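Storage and packing room, progress to the end of September
For: Ingvild Sundqvist, Plusholm
From: Merike Org

The room is finally working the way we hoped when you backed it! Your grant has now paid for the shelving, the bins and the packing tape, with 498 left for the winter.
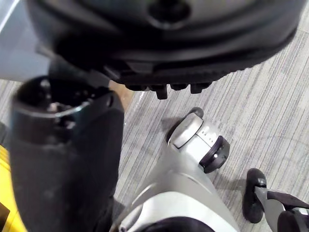
Triin Ots has taken over the seat parts and the change is wonderful – the black cushion shells now have a yellow shelf to themselves, all in one row, so people can pick one without unstacking the rest. Backrests are next, and Arūnas Toom wants them kept upright.

Small parts go into taped cardboard boxes, and the boxes go into the gray bins.

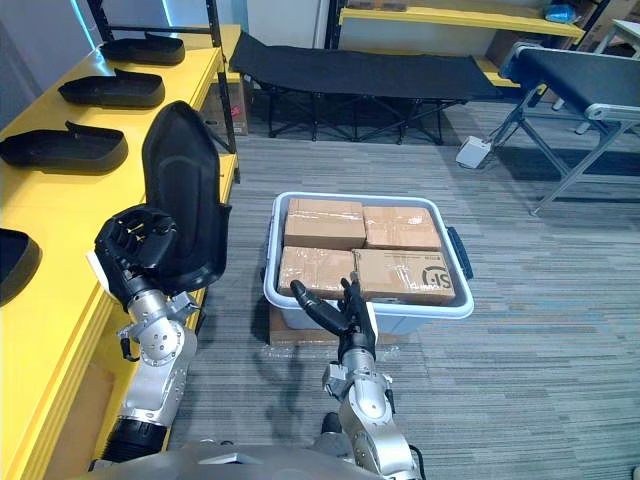 We have sent 46 orders out since the spring, more than in all of last year, and the Udeck branch has asked to copy our layout. Still to do: labels for the bins, and a second tape dispenser. Laine Jõgi will send you the receipts in October.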